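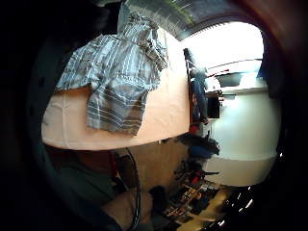
チェックシャツ、手持ちグリッパーのカメラから。窓側は白飛び

Tilarの手持ちグリッパー、布だけ掴みそこねる件

投稿者:nunome
2022年1月2日 日曜日

正月からすみません。煮詰まってるので書きます。

Tilarの手持ちグリッパー。引き金を引くと指が閉じるやつ、手元に魚眼カメラ。これでシャツ畳みを録ってます。机はピンクっぽい布を敷いた台、その上にシャツ。窓際。

症状
・シャツの端をつまもうとすると、下の敷き布ごと噛む
・かと思うと次は何も掴めず、爪が布の上を滑っていく
・固い物(カップ、箱)は普通に掴める
・手首をひねると、たまにカメラの映像が落ちる。再接続でもどる

やったこと
・爪のパッドを新品に替えた。Chuの薄い方
・引き金のワイヤ張り直し
・レンズ掃除
・Wesuvachの開度キャリブレーションやり直し。エラーなしで通る

パッド替えた直後は良かった気がする。半日でもとに戻った。
映像落ちの方は別件かも。まとめて書いちゃってます、すみません。

投稿者:haguruma_k
閉じきったとき爪の先は合ってる? 根元から合ってる?
そこが書いてないと何も言えない。
薄い紙を噛ませて引っ張ってみて。先、真ん中、根元。

投稿者:nunome
やりました。
根元:がっちり。真ん中:抜けるけど重い。先:スルッと抜ける。
先が開いてる、てことですよね。

投稿者:haguruma_k
それ。先が開いてる。固い物は真ん中から根元で持つから分からない。布は先っぽ勝負。
先が開いてるから強く押し付ける → 敷き布まで噛む。つながる。

投稿者:sumi_oil
横から。パッドのせいだと思う。Chuの薄い方は布に向いてない。厚い方にすれば先の開きはパッドの潰れで吸収する。うちはそれでずっと回してる。

投稿者:haguruma_k
吸収させるのは対処であって修理じゃないでしょ。開いてる原因が残ったまま。

投稿者:sumi_oil
回ってりゃいいんだよ。データ録りの道具でしょ。ミクロン出してどうする。

投稿者:haguruma_k
録り道具だから困るんだよ。開度の値がパッドの潰れ分ずれる。潰れ方は日で変わる。あとで学習に入れる人が泣く。

投稿者:nunome
喧嘩しないでください…
厚い方は手元にないです。Dernton に注文はできるけど休み明けまで来ない。

投稿者:pomera
キャリブレーション通ってるのに先が開いてるの、なんで? Wesuvachは開度見てるんでしょ

投稿者:haguruma_k
見てるのはスライダ側の位置。爪の先は見てない。スライダが端まで行ってれば「閉」。爪がしなってようが傾いてようが通る。
Omar ChamounがWesuvachの掲示板に書いてた手順があって、キャリブの前に紙の確認を入れろ、と。公式の手順には入ってない。入れてほしい。

投稿者:nunome
スライダのガタは見てませんでした。今見ます。

投稿者:nunome
見ました。

右の爪の台座、指で押すと動く。ネジ2本のうち片方が緩んでた。もう片方は締まってるけど、締めても台座がカクッと傾いて止まる感じ。
左は大丈夫。

外してみたら樹脂の座面にネジ頭の跡がくっきり。へこんでます。締めすぎ?

投稿者:haguruma_k
締めすぎの跡だね。パッド替えたとき台座まで外した?

投稿者:nunome
外しました。パッドだけだと剥がしにくくて、台座ごと外して剥がして、もどすとき割と力いっぱい締めました。。。

投稿者:sumi_oil
あー

投稿者:haguruma_k
あー

投稿者:pomera
意見が一致した

投稿者:kz_sliwinski
Derntonで部品を出しているKazimiera Śliwińskiです。通りすがり。日本語が変でしたらごめんなさい。

その台座は樹脂の印刷部品です。力いっぱいは締めないでください。短い六角レンチの、短い側を持って、指二本で止まるところまで。それ以上は座面がへこみ、へこむと台座が外へ逃げて、先が開きます。お書きの症状と同じです。

応急でしたら、へこんだ座面に薄いワッシャを入れてください。面で受けるようになります。へこみの縁が盛り上がっていたら、カッターの刃を寝かせて削ってから。
台座そのものは替えた方がよいです。左右同時に替えてください。片側だけ新しいと、色々と文句が出ます。

投稿者:nunome
中の人だ。ありがとうございます。
ワッシャ、工具箱にあった気がする。探します。

投稿者:hosomichi
映像落ちの方だけど、ケーブルの取り回しでは?
一番上の写真、左下の暗いとこで黒いケーブルが輪になって垂れてる。あれがカメラの線かは知らん。けど手首ひねるたびにコネクタがこじられてるとか、ありそう。

投稿者:nunome
カメラの線はグリッパーの背中から出て、前腕に沿わせて下に落としてます。前腕のとこはマジックテープ留め。コネクタの手前は留めてない。

投稿者:hosomichi
それ。コネクタの手前を留めないと意味ない。
コネクタから12cmのとこで本体に一回縛る。その間は少し遊ばせる。ピンと張ったら縛った意味がない。

投稿者:sumi_oil
結束バンドはやめとけ。角で被覆が切れる。布テープか、柔らかいやつ。

投稿者:hosomichi
結束バンドでいいよ。緩めに通して余りをちゃんと切ればいい。布テープは糊がベタついて夏に地獄を見る。

投稿者:sumi_oil
夏の話はしてない

投稿者:hosomichi
使い続けるなら夏は来る

投稿者:nunome
マジックテープが余ってるのでそれで…

投稿者:pomera
話それるけど敷き布は固定してる? 滑る敷き布だと爪が押したとき一緒に寄るよね。噛みやすくなりそう

投稿者:nunome
してないです。かぶせてるだけ。
たまにシワ寄ってます。

投稿者:haguruma_k
台の裏でクリップ留め。洗濯ばさみで十分。ただし張りすぎると今度は布の下が固くて爪先が逃げ場なくす。軽く。

投稿者:sumi_oil
敷き布は替えたほうがいい。もっと目の粗いやつに。シャツとの摩擦で端が起きなくなる。

投稿者:haguruma_k
いや今は替えるな。台座なおして、それから。二か所同時に触るとどっちが効いたか分からなくなる。

投稿者:sumi_oil
それは同意

投稿者:nunome
では順番。
台座 → 紙の確認 → キャリブ → シャツ → ケーブル → 敷き布
でやってみます。夕飯のあと。

投稿者:nunome
途中経過。

ワッシャあった。座面のへこみ、やっぱり縁が盛り上がってた。カッター寝かせて削る。削りカスがスライダの溝に入って一回全部ばらすはめに。溝はブロワーと乾いた綿棒で。
もどし方は言われたとおり、レンチ短い側、指二本。不安になるくらい軽い。でもガタはない。

紙の確認、根元・真ん中・先ぜんぶ同じ重さで引っかかる。おお。

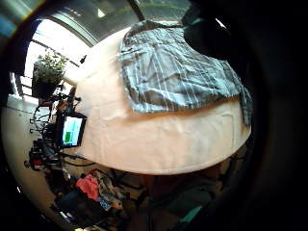
で、キャリブやり直してからシャツ。裾の端から爪入れて、つまんで、持ち上げて、放す。ひたすらこれ。敷き布は固定なしのまま、パッドもChuの薄い方のまま。触ったのは台座だけです。

7回やって、敷き布まで噛んだのが3回。前はほぼ毎回だったので減ったけどゼロじゃない。空振りはなし。
噛むのは全部、爪を立て気味に入れたとき。寝かせて入れると噛まない。これは自分の手の癖かも。

開度のグラフも見ました。閉じきりの値が前は毎回ちょっとずつ違ってて、今はそろってる。前のは引き金の引きが甘いせいだとばっかり。

ケーブルはこれから。机の左の方、配線が山になってて手を付けたくない。。

投稿者:haguruma_k
いいね。台座でほぼ決まり。
残りの噛みは角度か。布は寝かせて入れるのが基本ではある。

投稿者:sumi_oil
ほら3回噛んでる。厚いパッドにしろって。

投稿者:haguruma_k
まだ言うか

投稿者:sumi_oil
言うよ。薄いのは角が立ってるから下の布まで引っかける。厚い方は角が丸い。立てて入れても下の布の上を滑る。台座の話とは別。

投稿者:kz_sliwinski
角の話は、sumi_oilさんが合っています。厚い方は角を丸くしてあります。
ただ、開度の値が変わる話はhaguruma_kさんが合っています。厚い方にしたら、必ずキャリブレーションをやり直して、記録に「パッド厚」と書いてください。薄い方で録った分と混ぜるときに要ります。
薄いパッドの角を自分で落とす人もいます。細かい紙やすりで軽く。保証はしません。

投稿者:pomera
両方勝ち

投稿者:haguruma_k
角が丸いのは知らなかった。カタログに書いてほしい。

投稿者:kz_sliwinski
書きます。

投稿者:hosomichi
二枚目見て思ったんだけど、左の方の電子部品と線のあたり、台の縁のすぐそばじゃない? グリッパー振り回す場所のすぐ横。袖とか引っかけそう。
あと左の方で黒い細い線がいくつも輪になってる。輪の多いとこは引っかかる。まとめて奥に寄せたら。カメラの線がどれかは写真じゃ分からんけど。

投稿者:nunome
引っかけたことあります。
画面だけは見えるとこに置きたくて、線が全部そこに寄ってくるんですよね。延長して下に逃がすか考えます。

投稿者:hosomichi
USBの延長はやめた方がいい。カメラの線伸ばして落ちるようになったって話よく見る。本体側を動かすべき。

投稿者:sumi_oil
延長でも太いの使えば平気。うちは平気。

投稿者:hosomichi
「うちは平気」で片付けるのやめない?

投稿者:sumi_oil
平気なんだもの

投稿者:gasa_gasa
ROMってたけど一つ。露出どうしてます? うちも窓際で、自動露出のまま録ってたら手首の向きで明るさがガクガク変わって、あとで布の縁が消えてるコマだらけだった。カメラの設定で固定にして、窓はレースかけた。

投稿者:nunome
自動のままです。窓が白く飛んでるのは分かってるけど、シャツの縞は見えてるからいいかなと。

投稿者:gasa_gasa
縞が見えてるうちはいいかも。白いシャツにしたら厳しいと思う。敷き布も明るい色だし。

投稿者:haguruma_k
これは固定派に一票。ただし録ってる途中で変えるな。変えるならセットの切れ目で。

投稿者:pomera
自動のままでもいいって人もいるよね。本番の環境も明るさ変わるんだから、って

投稿者:gasa_gasa
明るさが場所で変わるのと、カメラが勝手に変えるのは別だと思ってる。好みもあるけど。

投稿者:nunome
メモっときます。白シャツのときに固定で試す。

投稿者:nunome
ケーブルやりました。

コネクタから12cmのとこで本体にマジックテープ。間は少したるませた。前腕の留めはそのまま。
手首ぐりぐりひねって、引き金もカチャカチャやって、映像みっぱなし。落ちない。今んとこ。
コネクタ抜いてみたら端子の片側だけ擦れて光ってた。こじってたぽい。ケーブル自体も替え時かもしれない。予備はあるので、次落ちたら替えます。

スライダの溝、もう一回見たらまだ削りカスが残ってた。綿棒の毛も。ばらす前に座面を削るときはマスキングテープで溝をふさいでからやるべきでした。同じことする人は先にテープを。

投稿者:haguruma_k
ばらしたついでに溝に油さしてないよね?

投稿者:nunome
さしました。少し。まずい?

投稿者:haguruma_k
まずい。あの樹脂は油なしで滑るやつ。油さすと布の毛羽を集めて団子になる。シャツ相手だと特に早い。

投稿者:sumi_oil
この名前で言うのもなんだけど、そこは油いらない。拭き取って。

投稿者:nunome
えええ。拭きます。
何で拭けば? アルコール?

投稿者:kz_sliwinski
乾いた布で拭いて、それから中性洗剤を薄めた水で湿らせた綿棒、最後に乾いた綿棒。アルコールは、強いものだと台座の部品が白くなることがあります。スライダだけなら大丈夫ですが、台座が付いたままなら避けてください。

投稿者:nunome
了解です。またばらし。
紙の確認もやり直しですね

投稿者:haguruma_k
ばらしたら毎回。紙 → キャリブの順。逆にすると紙で引っかかったときキャリブが無駄になる。

投稿者:pomera
紙ってコピー用紙でいいの?

投稿者:haguruma_k
レシートがいい。薄くてコシがある。毎回同じ種類で。手の感覚で比べるものだから紙が変わると分からん。

投稿者:hosomichi
レシートは店で厚み違うぞ

投稿者:haguruma_k
だから同じ種類でと

投稿者:nunome
拭き取り完了。組んだ。レシートで先・真ん中・根元、合格。キャリブ通過。
油なしの方が引き金の戻りが早いです。なんでさしたんだ自分。

台座は左右セットで、あと厚いパッドも一緒にDerntonに注文入れました。休み明けに発送とのこと。それまではワッシャで。
届くまでパッドは薄いまま、爪は寝かせて入れるように気をつける。敷き布の洗濯ばさみは明日。

投稿者:sumi_oil
厚い方届いたら結果たのむ

投稿者:haguruma_k
キャリブ忘れずに。記録にパッド厚も。

投稿者:gasa_gasa
ワッシャ運用の間、ネジは録る前に毎回触って確認した方がいいかも。軽く締めてる分緩みやすそう。ネジとめ剤は樹脂割れるのがあるから塗らないで。

投稿者:nunome
了解です、録る前にレンチ当てるようにします。部品が届いたらまたここに書きます。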